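Home Laundry Closet Workshop Contact

Looking After Dance Shoes and Costumes at Home
October
By Sânziana Buzatu

Most dance gear wears out in the bag, not on the floor. My two have been with the Clilness studio in Olbridge for years, and I have thrown away enough ruined shoes to have picked up a few habits.

Empty the bag as soon as it comes in the door. Everything damp goes over a chair or on a rack with space between the pieces. Never put shoes on a radiator. The glue dries out and the soles lift at the toe.

Sweaty costumes that can't be washed should be turned inside out and sprayed lightly under the arms with one part plain vodka to one part water. Test a seam first. Hang them somewhere with moving air until morning, then turn them back. Stretch costumes with a lot of beading are better dried flat on a towel, as the weight pulls the straps long.

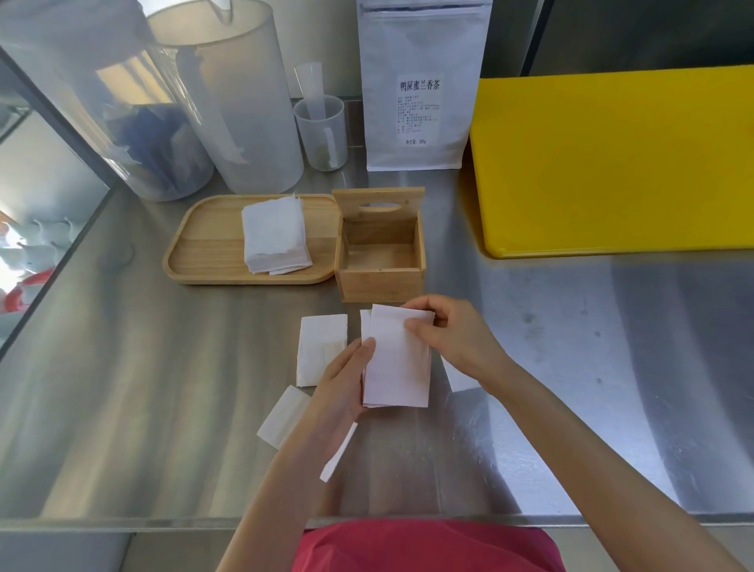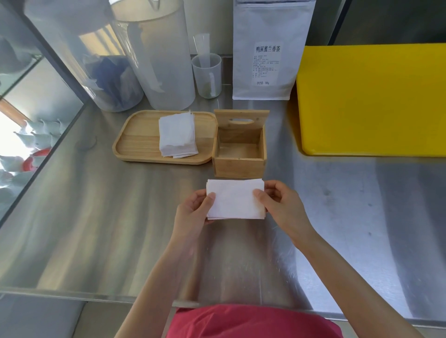
Leather and canvas shoes need the moisture drawn out of them between classes. Loosen the laces or drawstring, pull the tongue forward and leave them open for an hour. After that I pack the toes with something absorbent. Folded white paper napkins, the kind stacked on the tray in the second picture, do this well and leave no ink on a pale lining the way newspaper does. Two in each toe is plenty for a child's jazz shoe. Change them before bed if they feel damp. An unused dry tea bag dropped in the heel helps with the smell – take it out before the shoe goes back in the bag.

Suede soles go shiny and start to slip. Brush them with a wire shoe brush, short strokes in one direction, when they are fully dry. Don't use water on them. Catinca Bălan, who teaches the adult class, does hers before every lesson, but once a week is enough for most people.

Tap screws work loose. Check them with your thumb and tighten by hand with a screwdriver that fits the slot. If a screw keeps turning, the hole is worn and it needs a repair shop.

For loose rhinestones, use a fabric glue that stays flexible and give it 36 hours before anyone dances in it. Keep spare stones in a pill box with the costume name on the lid – I have 13 of these now and still can't find the green ones.

Tights go in a mesh bag, cold wash, no softener.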